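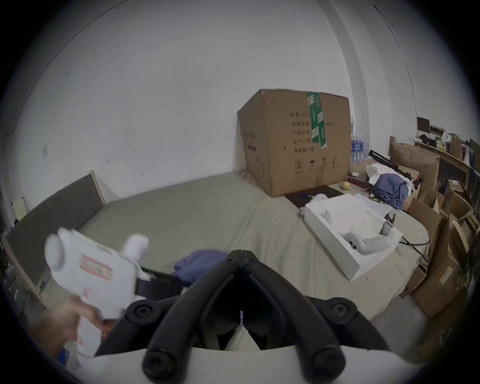

4. Receiving and opening cartons in a furnished bedroom

This section applies to single cartons brought into a bedroom of a furnished unit at Flustcombe or Avbridge. Cartons for the kitchen and laundry are covered in section 5. Read section 3 (Lifting and carrying) first if you haven't already done so.

4.1 Before you start

You will need:
Safety cutter with a retractable blade
Clean cotton sheet or drop cloth, at least as wide as the carton on all sides
Soft brush or dry cloth
Carton record (Form 113)
Marker and a roll of plain packing tape

Check that the carton belongs to the room. The room number is on the delivery slip, not on the manufacturer's label.

4.2 Placing the carton

1. Wipe the underside of the carton with a dry cloth. Grit caught in the corrugations will mark a fitted sheet.

2. Put the carton on the bed only if it is within the one-person lifting limit in section 3. Heavier cartons stay on the floor.

3. Set the carton on the mattress with the arrows pointing up. Use the side nearest the wall so the front half of the bed is left clear for the contents.

4. Leave a hand's width between the carton and the wall if the wall is painted. Corrugated board rubs, and scuffs on white paint are charged as wall damage at the end of a tenancy. Existing marks must be written on Form 113 before the carton is opened.

5. Keep the carton away from the headboard. Upholstered panels snag on tape ends and staples, and timber trim dents easily.

CAUTION: Do not slide a carton across a fitted sheet. Lift it, move it and set it down again. Sliding pulls the elastic off the mattress corner and can tip the carton toward you.

4.3 Reading the outside of the carton

Many cartons supplied through Saxena are printed in Chinese only. The following terms appear most often on the front face:

产品型号 – product model
生产日期 – date of manufacture
有效期 – valid until, or period of validity

1. Copy the model entry onto Form 113 exactly as printed, including any hyphens. If part of an entry is blank or can't be read, write "not legible" and take the model from the delivery slip.

2. Copy the date of manufacture. Dates normally run year, month, day.

3. If the label has a validity entry, copy that as well. Do not open a carton that is past its validity date. Set it aside and report it to the stores desk.

4. Check the handling symbols. An umbrella means keep dry. A pair of upward arrows shows which way the carton must stand, both in storage and while it is being opened.

4.4 Checking condition

Rounded corners and a slight bulge along the top edges are normal wear and don't need to be reported. Report any of the following before cutting the tape:
Punctures or tears through the board
Water staining or soft patches
Tape that has been cut and covered with a second layer
Crushing that has changed the shape of a whole side

Note: Printed tape is used so that a resealed carton can be picked out at a glance. Plain tape over printed tape counts as resealed, even if the job looks tidy.

4.5 Opening

1. Spread the cotton sheet over the clear part of the bed and tuck the near edge under the mattress.

2. Extend the cutter blade no more than 10 mm.

3. Cut the tape where it runs down the front face, then along the centre join of the top. Cut away from your body and away from the headboard.

4. Retract the blade and put the cutter on the floor or in your pocket. Never leave it on the bed.

5. Fold the top flaps back one at a time. Hold each flap so it doesn't spring against the wall.

6. Lift the contents out onto the cotton sheet. Leave inner bags sealed until the packing list has been checked.

4.6 Clearing up

1. Brush cardboard dust off the bed with the soft brush, working toward the foot. Do not use a damp cloth on upholstery.

2. Remove the cotton sheet by folding the edges to the middle, and shake it outside.

3. Flatten the carton unless the contents are to be returned. Returns must go back in the original carton, closed with plain tape and marked "R".

4. Confirm that switches and outlets near the bed are clear and that nothing has been left leaning on them.

5. Sign Form 113 and leave it in the Rivine tray at the stores desk before 4 pm. Questions about missing or unreadable entries go to Anju Srivastava.

Continue to section 5 for kitchen and laundry cartons.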